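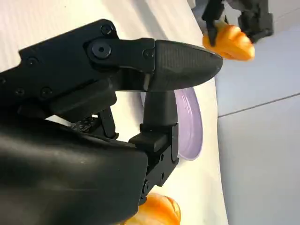 Figure 1. The white table and the pale gray floor past its edge.

Project report: A better sorting table
Bonolcombe design workshop, September 5, 2021

So my project was tables! More exactly, I wanted to know if the color of a table changes how easy it is to sort small stuff on it. I spent most of August on this and I had way more fun than I expected.

I compared 2 tables, the white one and an old dark brown one from the Millard building. Each round I dumped out a mixed tub of buttons, beads and paper clips, sorted them into cups, and wrote down my time. I did 10 rounds on each table, always in the evening with the ceiling lights on (my first try was by the window and the sun kept moving, so I threw those times out).

The white table was faster for almost everything. Dark buttons popped right out and I hardly ever missed one. Clear beads were a pain on both -- I had to feel around for them with my fingers. White buttons were the one thing the brown table won, and it wasn't close.

The thing I didn't plan for was the floor. Beads roll, and gray beads on a gray floor are awful to find. I lost 4 of them in one evening and only got two back. Next time I'd stick a strip of foam along the edge before I start.

I also want to try a light blue mat, the kind Roson sells by the roll, to see if it helps with the clear beads. My times for all the rounds are in the blue folder, along with the sheet of rounds I had to redo.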